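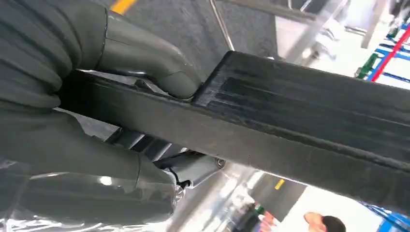

Black box-section beam, square edges, flat top face.

Shelving and storage check, back store at Premadico
Date of check: February 24, 2026

I do this one twice a year (the other one's in August, when it's far too warm in there), so my comments get a bit rambly. Sorry to whoever reads them after me!

1. Uprights straight and standing square on the floor
OK. I had the spirit level on all of the Juvlow bays and they're good. The bay by the door still has the old scrape on it from the pallet truck, same as last time, no deeper.

2. Beams level, clips in at both ends
Mostly OK. Two clips missing on the Villa bay, bottom level. I've put new ones in from the tin in the drawer, so please don't raid the tin for anything else – it's getting low.

3. Load signs up and readable
Not OK. The sign on the Lanard unit has faded so badly I had to use my phone torch. It should say up to 123 kg per shelf. I've printed a new one but the laminator's playing up again, so it's in a plastic wallet for now.

4. Heavy things stored low
Hmm. Somebody has put the paint tubs on the top shelf again. I moved them down myself and my back has opinions about it. Can we please keep anything you'd grunt at below waist height?

5. Gap under the sprinklers
OK. We want 50 cm clear and we've got it, now that the Christmas boxes have gone to the loft.

6. Walkways clear
OK on the day. I did have to shift a bike.

7. Wall fixings tight
OK, all nipped up with the spanner. One at the far end took half a turn, so I've marked it with a dab of yellow paint pen and I'll look at it again in August.

8. Kick stool and steps
Stool fine. The steps have lost a rubber foot, so they're tagged and in my office until the new one comes. Use the ones from the kitchen and put them back!

Still to do: proper sign for the Lanard unit, rubber foot for the steps, more clips.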